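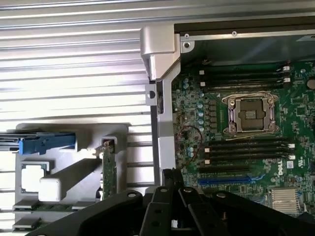
3.2 Collection records

Households in Rornville and Billholm kept a diary of discarded electronics until April. We received 1,982 entries, of which 556 concerned desktop computers. Vukadinović's categories were used for coding, and entries with no stated reason were left out. 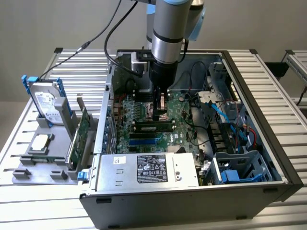 Most desktops had been stored for up to 2 years before disposal. Billholm residents more often gave them to relatives.

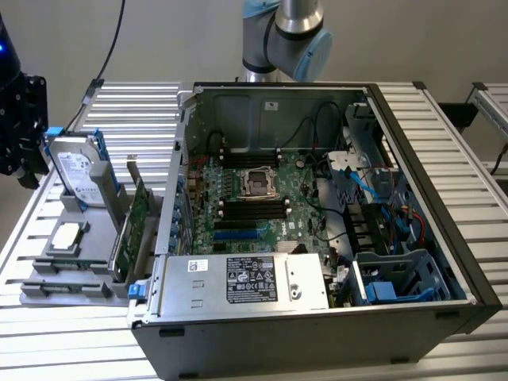 Figure 2. Desktop computer with side panel removed.

Storage was usually explained by worry over personal files. Respondents seldom separated the drive from the rest of the machine. Memory was treated the same way, although a tower can be handed in with its memory slots empty, as in Figure 2, and still be coded as a desktop.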